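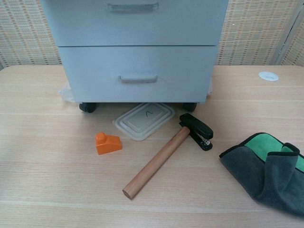

How long is a remedial massage appointment at Daltunley?
A first visit runs for an hour, which includes a short chat about your health history. Later visits can be shorter.

Do I need a referral?
No. If you have had surgery in the past 2 months, please check with your doctor before booking.
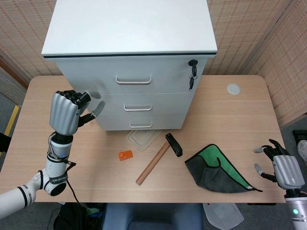
Cabinet with keys in the lock

Who will I see?
Modupe Odukoya or Elli Hirvonen. You can ask for either when you book.

Can I cancel?
Yes. Please call the day before so we can offer your spot to someone else.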